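Graltley
Home Products Kits Service Gallery Support Contact
Search this site Go

Handheld Gripper Pair: Gallery

8 February 2022 – by Dayana Camacho
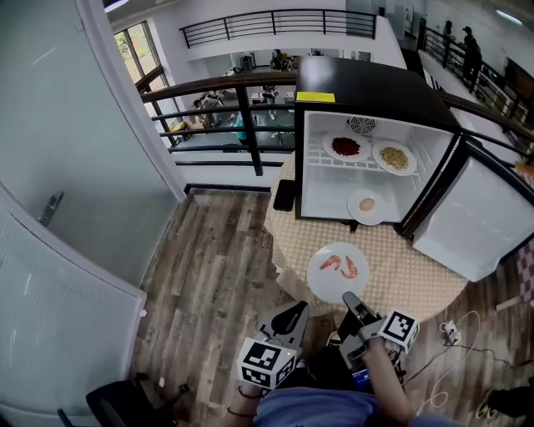

Plate with two shrimp in front of an open mini refrigerator. Both grippers carry a printed marker cube at the base.

The Graltley handheld pair is a demonstration kit. An operator holds one gripper in each hand and does a household task at normal speed, and the kit records the position of both hands together with the opening of the fingers. The output is used to train two-arm robots on the same task. No robot is needed at the recording site.

This gallery covers the refrigerator set, one of 15 task sets we offer as a service. Customers who buy the kit outright receive the written task sheets for all of them. The text below goes with the refrigerator set and answers the points that come up most often in sales calls.

The task

The refrigerator set is built on plated food, moved between a table and a small refrigerator. The operator opens the door, places or removes a plate, and closes the door. Plates are handled at the rim. A plate that is tipped far enough for food to slide ends the take, and the take is marked as failed and kept in a separate folder. Some customers want the failures and some do not, so they are delivered on request.

Food on the plate changes between takes. Small, separate items shift more than a flat portion does, and a policy trained on only one of them tends to carry every plate the same way. The task sheet gives a list of foods by size and firmness and leaves the choice to the site.

Markers

Each gripper is tracked by the printed patterns on its cube. At least one face has to be readable by the head camera for a position to be logged. With both hands deep in a cabinet this fails more often than on an open table, and the gaps are filled from the motion sensor in the handle for up to nine frames. Longer gaps are flagged – they are never smoothed over in the delivered files.

Marker faces are replaceable. Matte stock is supplied with the kit, and glossy prints should not be used under ceiling lights. Wipe the faces with a dry cloth between sessions when working with food.

Fingers

The standard fingers come to a narrow tip, which suits plate rims, small handles and the edge of a door. They are less suited to round, smooth objects such as eggs. A wider padded finger is available from Barrera and fits the same mount with two screws. Recalibrate the opening after any change of fingers. The procedure takes around 15 minutes the first time and less after that.

Site requirements

A table, a clear standing position on one side of it, and even light are enough. Patterned cloths are acceptable, provided the pattern is not a black and white square grid close in size to the markers. Background movement has not been a problem in our recordings. Power cables should be routed away from the operator's feet, and the appliance door needs room for its full swing before the first take.

Session record

The January run of the refrigerator set produced 747 accepted takes. Mawar Nair reviewed the files and rejected 42 more, most of them for marker gaps at the moment the hand passed behind the door. Her notes led to one change in the task sheet: the operator now opens the door to its stop before picking up a plate. Takes recorded before the change remain in the set and carry the older sheet number.

Delivery

Files are delivered as synchronized video, two hand tracks and two finger tracks per take, with a plain text log. Converters for other layouts are maintained by Ernby and are listed on the Support page. Raw video is held for customers who ask for it at the time of ordering.

Kits ship from Grudville in a hard case with both grippers, the head mount, spare marker faces and a charger. The service option includes an operator and a reviewer. Quotes for either one are handled through the Contact page; please name the task set and the robot it is meant for.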